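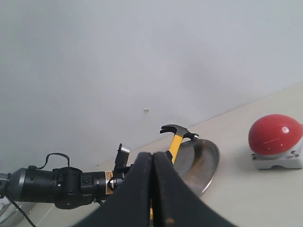
Figure 1. Table against the wall, with the arm at the left.

Last updated: 12 Jul 2022

Household Water Use in Goltamside: Report of the Second-Year Geography Project

1. Purpose

The project set out to establish how households in Goltamside use water during dry weather, and whether those with a water meter report different habits from those without. The town draws its supply from the reservoir at Tornevcombe, where levels fell early in June.

2. Method

A printed questionnaire was delivered to 800 addresses in the Rosser and Mill Lane wards. Completed forms were returned by post or left at the library, and 380 were suitable for analysis. Forms with more than 2 blank answers were set aside. Replies were entered twice and the two sets compared — a slow process, but one which removed several errors.

3. Findings

Metered households were more likely to report short showers and full washing loads. Garden watering followed a different pattern: it depended chiefly on the size of the plot, and metering made little difference. Water butts were common in Rosser, where many houses have long rear gardens, and scarce elsewhere.

4. Limits

The survey relied on what residents said of themselves. Tenants were under-represented — a fault in the choice of streets that should be corrected in any repeat study.

Comments

gekex: Was the new estate off Tornevcombe Road included? We never got a form.

rosser_allotments: Our plots share one tap and a 200 litre tank. Would be glad to take part next time.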